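Sorting by Kind: Jinfeng Cheng on Teaching a Robot Arm to Put Things Away

January 8, 2021

The manipulation group at the Tremmont laboratory has completed the first phase of its Mendska study, which examines how a single robot arm can learn to sort mixed items from a small set of demonstrations. Jinfeng Cheng, who leads the study, spoke with the Institute's news office about the method and its results.

Work began in October with a deliberately plain task: fruit goes in one basket, everything else in the other. "We wanted a rule that a visitor could state in one sentence," Cheng said. "The difficulty lies in having the arm apply it to an item it has not handled before."

The group recorded 50 demonstrations and trained the system to choose an item, select a grasp and name a basket before moving. According to Cheng, the order of those decisions proved important. When the basket was chosen after the grasp, the arm made almost 16 more placement errors over the full test set.

Asked about weaknesses, Cheng pointed to containers. "Round fruit is forgiving. A bottle has to be held upright and released without striking its neighbor, and we still lose time there." Four of the 10 longest trials involved a bottle.

The second phase will add the Girkine placement test, in which the baskets exchange positions between trials. Cheng expects performance to drop at first. "The present system relies on location more than we would like," Cheng said. "We intend to report that figure whatever it is."
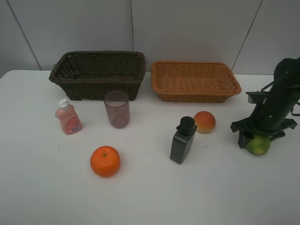
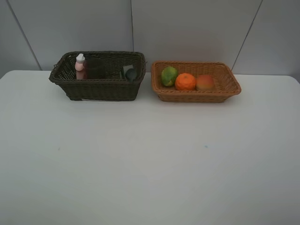 The sorting task at Tremmont. First picture: the gripper at a green citrus fruit. Second picture: three fruits in the lighter basket, with the pink bottle in the darker one.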